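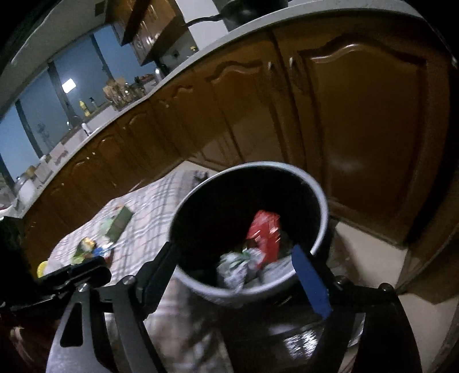
Bosman Residential Services invites applications for the position of **Kitchen and Household Assistant** at Plorkach House, a shared residence for adults in supported living. The position is permanent and part-time, and reports to the Household Manager, Siobhán Ó Gríofa.

## About the residence

Plorkach House provides accommodation for up to 42 residents on two floors. Each floor has a shared kitchen in which residents prepare their own breakfasts and light meals. Dinner is supplied from the main kitchen on the ground floor. The Household Assistant is responsible for the shared kitchens only and does not cook for residents.

Residents keep packaged food on the counters and tables as well as in their assigned cupboards. The successful applicant will be expected to respect these arrangements and to discard nothing that is unopened, in date, or labeled with a resident's name without first speaking to that resident.

## Duties

- Clearing tables and counters after breakfast and after the evening meal, and returning food to the correct cupboard or shelf
- Sorting wrappers, boxes, packets and lids, and placing each in the proper container under the residence's waste plan
- Emptying and relining kitchen bins at the end of each shift, and washing the inside of each bin once a week
- Changing and laundering tablecloths and dish towels
- Checking dates on shared dry goods and recording discarded items in the kitchen log
- Wiping down refrigerators, handles and switches
- Reporting damaged furniture, leaks and pest activity to the Household Manager on the same day

Residents who wish to take part in the clearing and sorting are to be encouraged to do so. The assistant should be prepared to work at a resident's pace and to explain the sorting rules more than once.

## Requirements

Applicants must have at least 2 years of experience in housekeeping, food service or residential care. Experience in a private household will be considered if a written reference can be supplied. A current food handling certificate is required before the first shift; Bosman will pay the course fee for an otherwise qualified applicant who does not hold one.

The work involves standing for long periods, bending, and carrying full waste bags to the collection area behind the building. There is an elevator. Applicants who would need an adjustment to any of these duties are asked to say so in their letter, and the matter will be discussed at interview.

Good spoken English is necessary. A second language is welcome - several residents are more comfortable in Swedish or Irish - but is not a condition of employment.

## Hours and pay

The position is for 24 hours per week, worked in morning and evening shifts on a rotating schedule. Schedules are issued through the Planer staff calendar. Gross pay is 2,461 per month, with an annual clothing and footwear allowance of 295. Shifts on public holidays are paid at the higher rate set out in the staff handbook. Employment begins in April, with a probationary period of three months.

## How to apply

Please send a letter of application, a résumé and the names of two references to Holger Backlund, Personnel Office, Bosman Residential Services, Pruven. Applications may be delivered by mail or left at the front desk of Plorkach House in a sealed envelope marked "Household Assistant."

The closing date is 24th November. Applications received after that date will be returned unopened. Shortlisted applicants will be invited to an interview at the residence, followed by a paid trial shift in one of the shared kitchens. A background check will be carried out before any offer is confirmed.

Questions about the duties may be directed to Ms. Ó Gríofa. Questions about pay and contract terms should be addressed to Mr. Backlund.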